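Open day at Tillmont, Plistville

I nearly didn't go, as it had been chucking it down since breakfast and the bus to Plistville takes forever, but I do like a nose round other people's workplaces! Tickets were 6 pounds with a cup of tea thrown in, and the queue at the gate was already past the bike sheds when I got there.

We started in the old Nasberg wing (draughty, lovely staircase) and then went through to the bright rooms at the back. I'd expected clutter everywhere and found plain pale walls, a big white table and a wicker basket that I'd happily have taken home for my bread rolls.

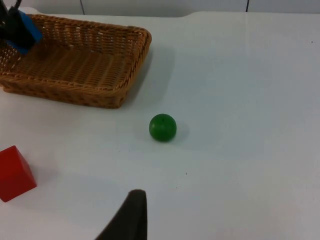 The basket, with its braided rim, and something bright blue at one end.

I'm a bit of a basket bore, I'm afraid. My gran had a long shallow one for eggs and I've been hunting for another ever since (the one I bought in May fell to bits in 2 weeks). So while everyone else drifted off to the Hutapea room for the talk, I stayed put admiring the weave and all those bright colours against the white. 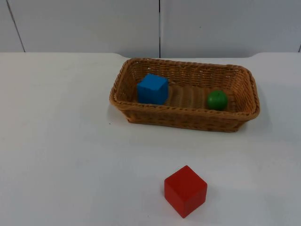
Blue cube and little green ball in the basket, red cube out on the table.

I did catch the end of the talk, mostly about the roof, and then had my tea, which was strong and came with a very decent flapjack. The gift shop only takes cash, so bring some. Last bus back is at ten to five.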